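About Mornlow

Mornlow makes and looks after pretend kitchens. It's a real job, and two of us have mortgages that depend on it.

Nawal Badawi started the company in a spare bedroom in March, after a long career in actual kitchens where the food went bad and people complained about it. Play food does neither. She began by restocking the kitchen corner at her daughter's preschool, which at the time consisted of one pan, half a pizza and a telephone. The children were making do. Nawal was not.

We now put together sets for preschools, waiting rooms and libraries. Every set is laid out on a white table before we agree to sell it, and then we argue over the fruit. A strawberry should be red enough to find under a couch. A banana is better with its peel open, as a sealed banana gives a three-year-old very little to do. 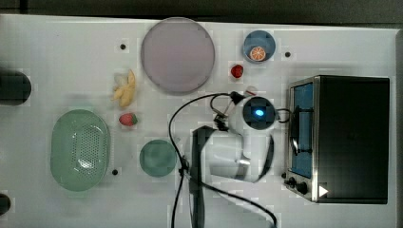

Our most popular set is called Jaswood, after the street where the spare bedroom was. It leans toward breakfast, although customers report that it is mainly used for soup. Everything we have ever sold has been used for soup. We once sent out a birthday cake with a serving knife and got back a very kind note about the soup.

The larger set is Amrani, for rooms where more than 2 children want to be the chef. It costs more and ends about as many arguments as you'd expect.

Then there are the condiments, a subject on which this company is divided. Nawal holds that a kitchen without ketchup is a showroom. Our bookkeeper holds that ketchup is an extra. The ketchup has stayed on the table through 36 staff meetings, and we consider the matter closed.
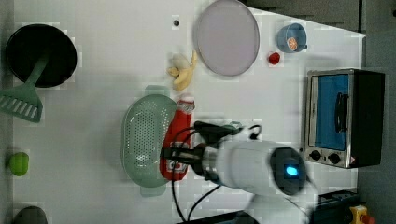 We like a mix of textures. Plates should be smooth and easy to wipe, and something in the basket ought to be soft, partly because it's nice to hold and partly because it will be thrown. Felt food travels well and lands quietly. It also picks up lint like a church coat, so each order comes with a small brush and a page of washing notes that Nawal wrote herself and would like you to read. 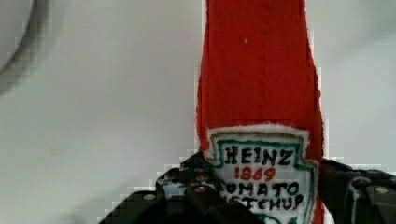
Repairs are done at Skalora, our workshop, which is a grand name for a long room over a tire shop. Last year 2,179 pieces came back to us for cleaning, restitching or a serious talk. Most go home within 20 days. If yours is needed sooner, tell us who is crying and we'll see what we can do.

Visitors are welcome in the mornings. Use the side stairs and knock hard – the tire shop is loud. You will be offered coffee, and it will be real.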